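The Drosance Ferry

The last boat to Drosance left at five, and my mother had never missed it. She sat on the bench outside the ticket office with her bag on her knees and watched the water.

She had sold the house in Henimura that morning. It went for less than she wanted. The buyers had asked her to leave the curtains, so she left them, and then at the gate she went back in and took the kitchen pair down.

"They were never part of the price," she said.

I had driven up on Sunday to help her pack. There were 23 boxes in the hall and she had written the same word on every one of them - keep. I asked how we were meant to find anything. She said she would open them in order.

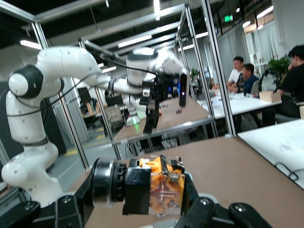 The crossing

It was a flat, grey evening and the boat was half empty. We sat inside by the window. A man across from us was eating an orange and putting the peel in his coat pocket.

My mother took an envelope out of her bag and gave it to me. It held 3,000 in notes, tied with kitchen string.

"Your father won it on a horse called Barrera," she said. "He told me he had lost."

"When did you find it?"

"The week he won it. I was waiting for him to say."

He had been dead two years. I asked if she was angry and she thought about it while the engine changed its note and the harbour lights came up on the left.

"I was going to be," she said. "Then I got used to knowing."

She took the curtains out next and began to fold them again, smaller this time. I put the envelope back in her bag and went to see about a taxi.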